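A laundry service called Pilik would like you to believe that you have been washing your tablecloths wrong, and that for 24 dollars a month it can put things right.

The company, which started taking sign-ups in September, picks up table linens from homes and small restaurants, washes them at what it calls a "fiber-kind" temperature, and brings them back folded in paper. Its main claim is that a cotton cloth cared for this way will last five times as long as one washed at home. That number is on the website, on the side of the van and on the card that comes with every order. What it isn't on, as far as I could find, is a test report.

I asked for one. A spokesperson for Pilik sent a two-page summary of a study done by Vasoris, a firm that also supplies the company's detergent. The summary says 41 cloths were put through repeated washes, half with the Vasoris product and half with "a typical household powder." It doesn't name the powder. It doesn't say how hot the household loads were run, or whether they went through a dryer, and a dryer on high will age cotton faster than almost anything you can pour in the drum. It also doesn't explain how you split 41 cloths in half.

When I wrote back to ask about the dryer, the answer was that the full study is "being prepared for release." No month was given.

Định Đoàn has run a linen repair and alteration shop on Rindden Street for most of his working life, and he was not impressed by the summary either. He read it standing at his counter on Tuesday and handed it back before he got to the second page.

"A tablecloth doesn't die in the wash," he said. "It dies at the corner of the table. It gets pulled over the same edge every day, and people lean on it there. I see the same worn line on all of them."

He does think hot water is overused at home. Red dye in particular suffers from it, he said, and a checked cloth that comes out pink in the white squares has usually been washed hot the first time and never recovered. His advice is cold water for the first few washes, by itself, and a line to dry it on if you have one. He charges nothing for that advice, though he will charge you to turn a hem. 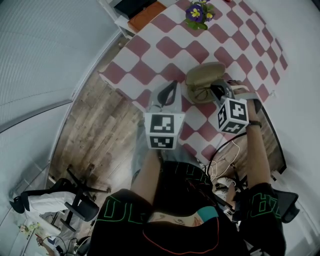
Then there is the matter of the price. Pilik says its basic plan covers four cloths a month, and that sounds reasonable until you read the terms. A cloth over a certain length counts as two. Wax, red wine and anything described as a "set stain" cost extra, and the driver decides what is set. Customers who cancel in the first half year pay a fee equal to one more month. None of this is hidden, exactly, but it is a good way down the page and the type gets smaller as you go.

The company says it has 400 subscribers. I asked whether that meant paying customers or people who had taken the free first pickup, and was told it meant "households engaged with the service." Readers can decide for themselves what to make of the word engaged.

Restaurants may have more reason to sign up. Van Wijk, a lunch place near the rail station that puts cloth on its tables, switched over in the first week. The manager there told me the pickups have been on time and the folding is very good. She couldn't say yet whether the cloths were lasting any longer, which is fair enough after so short a trial. She also said the restaurant's old laundry had been late so often that she would have moved to anyone with a working van. That is a real point in Pilik's favor, and it has nothing to do with fiber.

I don't doubt that the cloths come back clean. The one I sent in as a test, an old cotton one with a gravy mark near the middle, came back without the gravy mark. It also came back with a card telling me I had "added years to its life," after one wash. The cloth was bought at a yard sale and has already outlived two tables, so I am not sure who should get the credit.

What bothers me is how quickly a number like five turns into a fact. A neighborhood newsletter has already printed it with no source at all. A home advice page went a step further and said that washing table linens yourself "ruins" them, then linked to the sign-up form with a discount code in the address. The page doesn't say whether it gets paid for sign-ups. I wrote to ask and have not heard back.

The useful advice on cotton is old and dull. Don't crowd the machine. Treat grease before it goes in, with plain dish soap. Skip the bleach on anything with color. Take the cloth out as soon as the cycle ends and shake it flat. Turn it a quarter each time you put it back on the table, if the table is square, and the worn line Đoàn talks about will take a good deal longer to show up. He told me he has one customer who does this, and that he hasn't seen her in years – a bad outcome for his shop, he admitted.

Pilik plans to add napkins and bed sheets next, under the same promise. The spokesperson said the five-times figure "carries over" to sheets. I asked if Vasoris had tested any sheets. The spokesperson said that question was better put to Vasoris, and gave me a general email address. Vasoris replied the same afternoon, to say that questions about the service should go to Pilik.

The full study had not been released when this item was filed. The sign-up page was still offering the first pickup free, with a card number required.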